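24th June

Third round of drying tests on the Tamuno paste, this time the thinner mix. Six parts flour to two of starch, water until it falls off the spoon in a ribbon. Cooked it slowly and took it off when it went glassy. It set up lumpy at the bottom of the pan again, so I pushed it through the sieve while warm.

The February batch went sour by the end of the week. I put clove oil in this one and split it between two jars, one in the fridge, one on the shelf by the window. Lids dated in pencil.

Book cloth: the Naruvholm gray takes the paste well but shows every fingerprint. The Corkuvex green curls badly toward the cloth side and needs to go under boards at once — five minutes on the bench and it has rolled itself into a tube. Grain direction matters more than I wrote last time. Cut all spine pieces with the grain running head to tail, no exceptions. 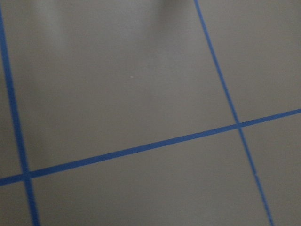
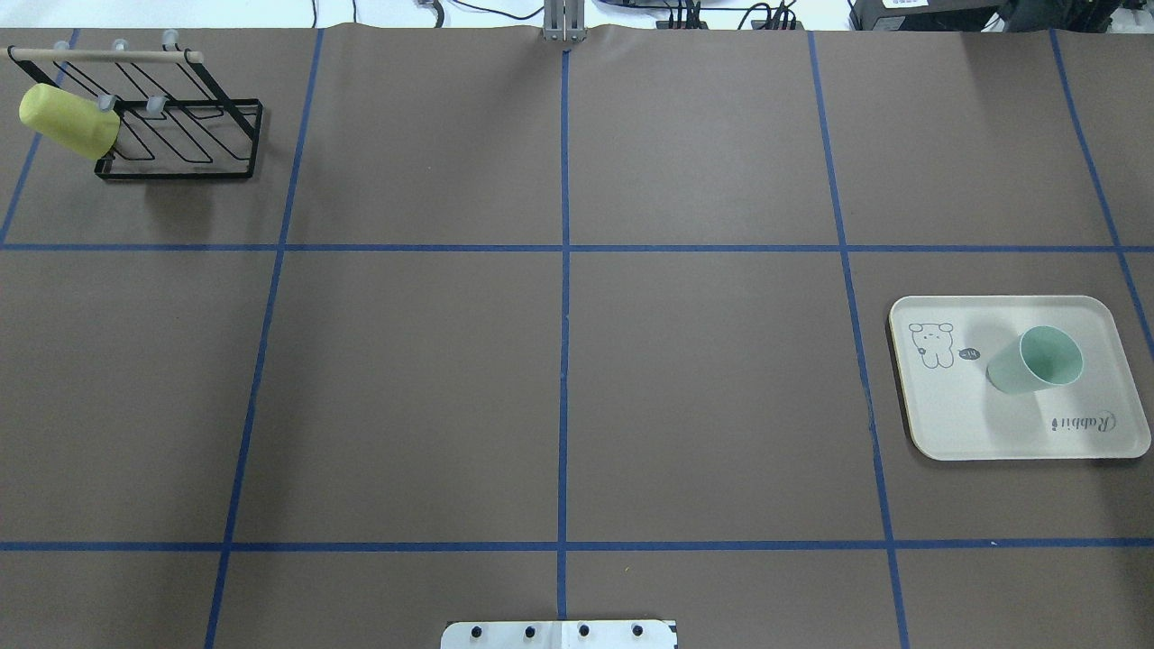
Blue tape on the surface in both.

Entry by Şengül Tokgöz, bindery notebook

Sewing on the parish ledger is finished, 21 sections, linen thread, waxed. The last section sits a little proud and I have left it alone. Resewing would do more harm to the folds than the bump does. Spine glued up with the old Nimico brush, which is shedding. Throw it out after this job.

Still to do: line the spine, trim the new endpapers, find out whether the owner wants the original label put back or kept in a pocket. If it goes back it will need a thin tissue lining first — the corners are very weak.

Pressing overnight, boards and two bricks. Check the shelf jar for smell before using any of it on the ledger.

Bindery notebook | Contact the workshop | Back to top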